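The Return of the Flowery Wall

Monday, April 14, 2025

My grandmother's back bedroom had roses on every wall, and on the ceiling too, and when I was small I used to lie there in the mornings trying to find the place where the pattern began again. I never did find it, and I have had a soft spot for flowery wallpaper ever since, all through those long years when everybody I knew was painting their hallways the colour of porridge.

So you can imagine how pleased I was to climb the stairs at Aksoy, the little wallpaper shop that Doğukan Ertürk has kept for 11 years, and find him up to his elbows in peonies. He had seven sample books open on the counter and a pot of tea going cold behind them, and he was in no hurry at all (he never is, which is why an errand there can swallow a whole afternoon).

"People come in and whisper it," he told me. "They say, have you got anything with flowers, as if they were asking for something under the counter. And then they see the bows and they're gone."

The bows are having quite a time of it. Ribbon trellis, as the trade likes to call it, is an old idea: a length of ribbon wanders up the wall, crosses another, and makes a diamond for the flowers to sit in. It gives a busy paper some order, and in a small space it can be lovely, particularly if you are brave and carry it round more than one wall.
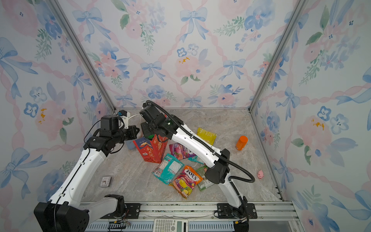
Pink peonies, blue flowers and ribbon bows on all three walls, with a pale grey marble-patterned floor.

Doğukan's advice is to go all the way round or not bother. A single papered wall, he thinks, always looks as though the money ran out. He likes a quiet floor with it, something pale and cool, and he would pick up the blue of the flowers before the pink if you are choosing paint for a door.

I took his advice in December, when I did our downstairs cloakroom in a paper called Novlow, all blossom and blue ribbon. It took me two evenings and one very cross Sunday. Matching a diamond at the corners is fiddly work, so buy an extra roll, hang your first length with a plumb line and don't trust the door frame, least of all in an old house. Ours leans like a tired horse.

My husband said nothing for a week and then asked whether there was enough left over for the cupboard under the stairs. There was, just.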